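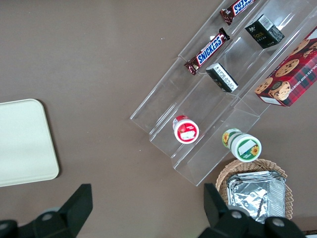
Marianna Sikora

I look after the shelf-picking arm we call Prulitz, and the same questions land in my inbox every month, so I've put my answers in one place.

How often do you check the fingers?

Every morning before the first run. I put a hex key on the bolts at the base and see if anything gives. If one has moved I take the whole finger off, clean the threads and start again. Don't just nip it up and carry on (I did that for most of December and regretted it!).

Which torque setting?

2 Nm on ours. Yours may differ, so look at the sheet that came with your fingers.

Does the clear rack confuse the camera?

It can do! You get thin bright lines along the acrylic edges, and the brown table shows straight through the walls. I turned our lamp down to 76 per cent and things got a lot calmer. Wipe the rack with a soft cloth too, never kitchen roll, it scratches.

Why such a mix of shopping?

I want awkward shapes when I'm testing a repair. A Snickers has a crimped wrapper, the shortbread box is flat and stiff, and little round jars are a pain whichever way up they are. If the arm copes with those and the crinkly foil trays in the basket, I'm happy to hand it back.

Do I have to recalibrate after changing a finger?

Yes, every time, even if it's the same part going back on. Our routine has 13 poses and I usually make tea while it runs.

When do you replace the finger plates?

We swap ours at almost 2000 picks, or sooner if I can feel a burr on the edge. Write the date on the old pair and keep them as spares for setting up.

The camera has gone blurry, is it broken?

Probably greasy. Clean the lens, then check the cable hasn't worked its way loose at the wrist. If it's still soft after that, send it over to Dunstan and I'll have a look on the bench.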